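Flarklow Code

The Flarklow Code is a set of good-practice rules for robots that lift, move and serve soft food at a table. It was drawn up by Desta Shiferaw and Marion Innes at the Kamovance workshop in Flarklow, and is used by small labs, teaching kitchens and makers of robot arms. It runs to eight sections in everyday language, and its great charm is that a newcomer can read the whole thing over lunch and be putting it to use by the afternoon.

The code covers work with one arm or two, at a fixed table, with food that can be dented, torn or dropped. Steamed buns are its standard test food.

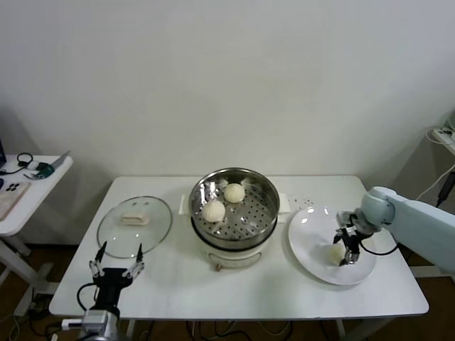
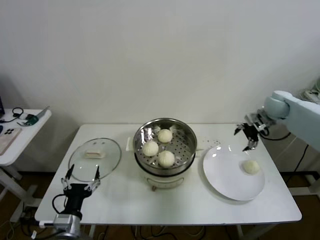 Why does the code use steamed buns as its test food?
A steamed bun is soft, light and slightly sticky, and it keeps the mark of a grip that was too hard. A person can judge the result by eye with no special tools.

Background

Before the code, each group working on table service wrote its own rules, and results could hardly be compared. One lab would count a bun as served if it touched the plate at all, another only if it came to rest the right way up. Shiferaw had been collecting these house rules for years, in a ring binder that is still kept at Kamovance. Innes came from school catering and brought with her a wonderfully practical eye for lids, steam and crumbs.

The first full text was released on 26 May 2021. Comments arrived from 46 groups, many of them asking for clearer wording on dropped food. A revised text followed that July, and the section on lids was almost entirely rewritten.

Layout of the table

The table is set before the arms are powered. Cookware stands on a flat, level top with its base fully supported. The serving plate goes within easy reach of the arm that will fill it, so that food never has to travel over the other arm. Lids are to be put down in a fixed parking place, which is marked on the written plan but need not be marked on the table.

Power leads and arm cables should be kept out of the path of both arms and out of walking routes. The code asks for a cable check at the start of each session and again after any change of tool. Phones, hand tools and spare parts belong on a side table.

Grip and release

This is the section readers tend to love. It splits a serving move into approach, close, lift, carry, lower and release, and gives each its own pass mark. The fingers must come down on the food from above or from the side, never dragging it along the plate or basket. On release, the fingers open fully before the arm rises. A bun that clings to a fingertip and falls back on to the plate is recorded as a late release, a category that did not exist before the code and has proved tremendously useful.

Finger tips that touch food must be made of a food-safe material or wear a food-safe cover. Where the food is only for testing and will not be eaten, this must be written on the session sheet and the food thrown away at the end.

Lids and steam

A lid is lifted by its handle and tilted so that steam leaves on the side away from people. Glass lids are parked flat. If the second arm is not needed for the next step, it waits with its fingers open and still, and a person may not reach past it until the stop button has been pressed.

People near the table

One named person holds the stop button throughout and has no other job. Visitors stand behind a line set at the full reach of the longer arm. Anyone may call a stop, and no reason has to be given at the time.

Records

Each attempt is written down, failures included. The shared record kept under the code, called the Mersha list, held 2,315 attempts when the revised text came out, and it makes splendid reading for anyone who enjoys the small details of how a bun can go wrong. Entries give the food, the type of gripper, the pass mark for each part of the move and a short free note. Sessions with fewer than five attempts are accepted but listed separately.

Uses and criticism

Disano, a maker of light arms, prints a shortened form of the code in its user handbook. Several training courses set the bun test as a first exercise, and a version using boiled dumplings has been tried with lively results.

Some users find the rule on a full-time button holder hard to meet in a small team. Others have pointed out that the code says little about sauces, soups or anything poured. Innes has answered that liquids need a text of their own, and notes for one are being gathered at Kamovance.

See also
Mersha list
Late release
Lid parking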